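# Maddocks branch feedback, data card

Comments left by customers of the Maddocks savings app during its launch prize draw. Compiled by Nia Rees, checked by Heino Ots. Last changed March 30, 2026.

## What is in it

- 1061 comments, one per row
- 3 files: `comments.csv`, `topics.csv`, `branches.csv`
- Text in English only. Comments in other languages were taken out before we got the export.

Each row has a comment, a topic code, a branch code and the week it was posted. Account numbers, names and phone numbers were removed by hand. Nearly 50 rows have a blank branch code, mostly from people who opened their account in the app and never picked a branch.

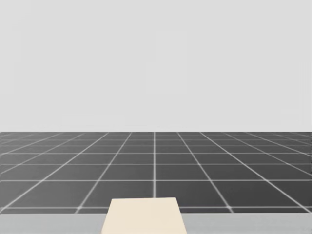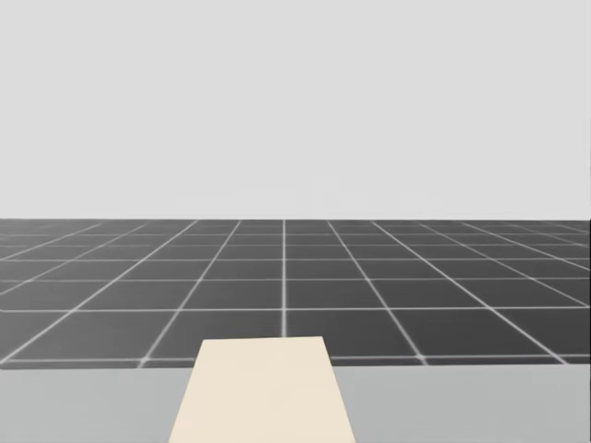
### Topics and labels

There are 18 topic codes. The common ones are `login`, `transfer`, `card`, `prize` and `fees`. Nia labelled everything once and Heino went over the Loltstead and Carwood rows again. Where they disagreed, the second label was kept and the first moved to `topic_old`.

`prize` covers any mention of the draw, including complaints about late payouts. If a comment is about a payout and also about a failed transfer, it is under `transfer`.

## Known problems

- Umach closed in May and its customers were moved to Carwood. Old rows still say `UMA` - don't merge them without checking the week column.
- Some comments were posted twice. We left them in.
- The `fees` label was used loosely at first and takes in a few questions on interest.

## Use

Fine for internal reports and for testing topic sorting. Please don't quote single comments outside the bank. Send corrections to Nia with the row number.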